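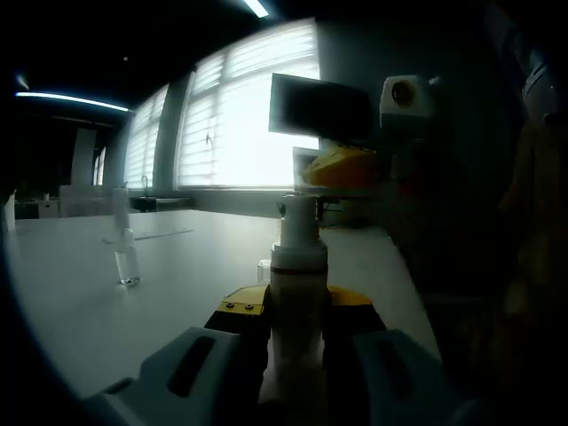 Gripper loses pump bottles partway through the lift, firmware says grip is fine. Who's right?

Asked 5/31/22

We do pick-and-place of toiletries and small glassware with parallel two-finger grippers, one hand-held for working out the grasps and the same jaws on a Bondov arm for the runs. Glass bottles and cups give us no grief. Pump bottles are another story. The fingers close low on the body, the grip flag goes true, the arm lifts, and somewhere in the first half of the move the bottle tips or slides out the bottom. Flag stays true until the thing is on the floor.

Over 1082 logged lifts the dropped ones all have grip = true right up to the drop. The supplier (Cletach) says that proves it's the bottle. I say it proves the flag is rubbish. Their fix is to turn the force up, and I tried it. The jaws squashed the body and the pump spat soap over the fingers, so now everything was slippery as well.

Before I pay for their "adaptive grip" licence, has anyone seen it do anything on soft plastic? Happy to be told I'm holding it wrong, but I'd like a reason and not a brochure.

Answer 1 (accepted)

You're both partly right, which won't help you with the invoice.

On most of these grippers the flag doesn't measure grip. It means the motor stalled before the fingers reached fully closed, so something must be between them. It gets latched at that moment and nobody looks again. Easy to check: close on a bit of foam, get your true, then pull the foam out with the jaws powered. If it still says true, you have your answer and you can send Cletach the video.

The bottle is a real problem too. A full one with a pump head is top heavy when you hold it by the lower half, and soft walls creep inward under load, so the force you had at stall isn't the force you have a second later. What worked on our line:

Grab higher, just under the shoulder, where the wall is stiffer. Keep off the collar, as it can unscrew if the wrist rotates.

Drop the lift acceleration for the first 15 mm, then pause and read the finger position again. If it has closed further since the stall, put the bottle down and retry.

Wipe the finger faces. Soap film is worse than water and you can't always see it.

Do the foam test before buying anything. I wouldn't touch the licence until someone shows you it re-reading position during the move. I've asked three suppliers for that and got three slide decks.

One safety thing. If your cell uses that flag to decide the arm may swing over a person or over glass, take it out of the logic today. Ours did, and we only found out after a drop.

Comment from asker: Foam test done, flag stayed true with nothing in the jaws. Regrasping under the shoulder has helped a lot. Still not convinced the creep explains all of it, a few went in the first instant of the lift.

Comment: Those will be soap. Or the bottles weren't sitting square.

Answer 2

We had the same with a Zurnex unit, replaced the finger pads and it went away. Try new pads. Can't say which ones, they were in a drawer.

Answer 3

Have you updated the firmware? Version 16 has improved grip detection according to the release notes.

Comment from asker: On 16 already. The notes don't say what was improved and neither does support.

Related questions

Gripper reports object held with empty jaws after e-stop
Cuautle wrist sensor drifts when the shop heats up in July
Is a jaw rated for 3000 cycles a day actually tested at that?
Clear glass cups not found by depth camera
How do you clean soap out of a finger joint
Arm restarts mid-move after power dip, who signs off on that?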